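Apprendre à un robot à trier du linge avec deux pinces à main

J'ai longtemps cru que, pour montrer un geste à un robot, il fallait forcément le piloter à distance avec un casque et des manettes. J'ai essayé, c'est lent, et au bout d'une heure on a les épaules en compote ! Depuis, je travaille avec des pinces qu'on tient à la main : on fait la tâche soi-même, avec les mêmes doigts que le robot, et la machine apprend à partir des enregistrements.

Le linge est un très bon exercice pour débuter (et un peu ingrat, je vous préviens). Commencez par la prise. Je ferme les doigts sur une bonne épaisseur de tissu, j'attends une demi-seconde, puis je soulève sans à-coup.

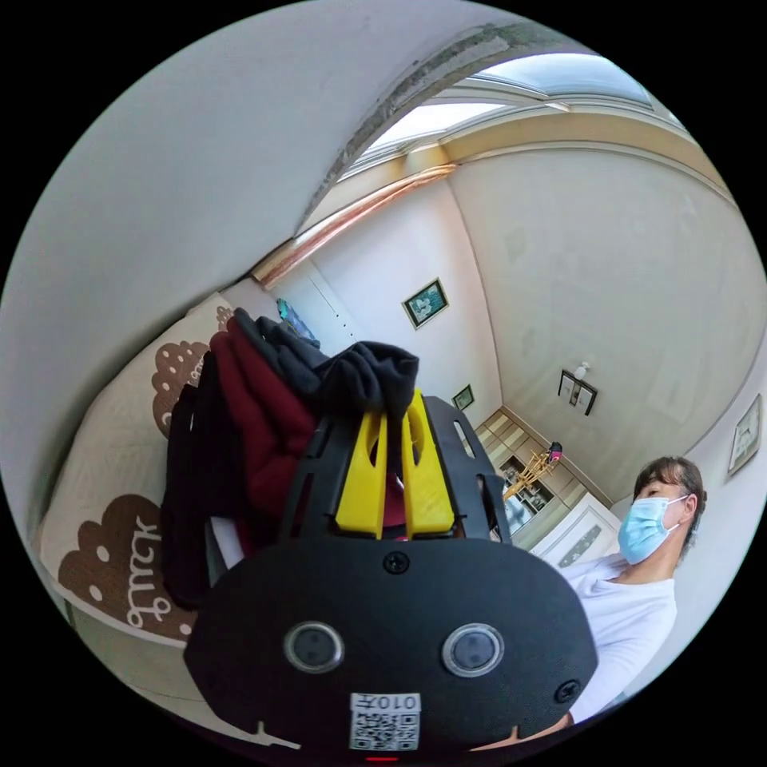 Ne visez pas la perfection. Malte Hinrichs, avec qui j'ai monté le projet Kidgate, m'a longtemps reproché mes gestes trop propres : si toutes vos prises se ressemblent, le robot sera perdu au premier t-shirt en boule. Changez de pièce, changez de hauteur, ratez une prise de temps en temps et rattrapez-la – ces séquences-là, je les garde toutes.

Quand la prise vient bien, passez à deux pinces. Le plus dur, c'est de ne pas tricher : on a vite envie de lisser un pli du bout des doigts, alors que le robot n'aura que ses pinces. Je garde donc les deux outils en main du début à la fin de l'épisode. Une pince soulève, l'autre attend ou écarte ce qui gêne.

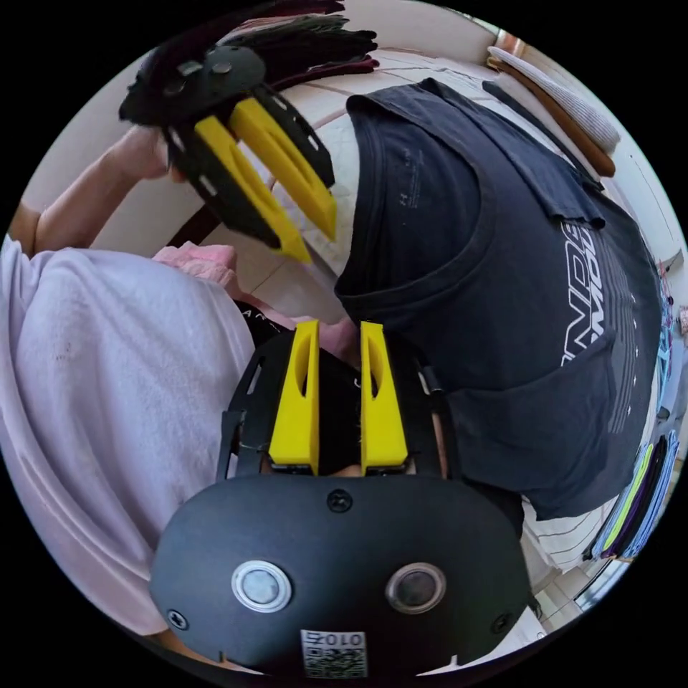 Côté quantité, je fais des séries de 11 épisodes, puis cinq minutes de pause. Pour un premier entraînement, 1000 épisodes m'ont donné quelque chose de regardable ; à 3000, les hésitations au moment de lâcher le tissu avaient presque disparu. Kerstin Albers s'en sort avec moins, mais elle trie ses enregistrements bien plus sévèrement que moi.

Dernier réglage avant de lancer une série : recalibrez l'ouverture des doigts. Ouvrez à fond, fermez à fond, deux fois de suite, et vérifiez que la courbe revient bien à zéro. Si elle dérive, on recommence la calibration et on jette la série précédente.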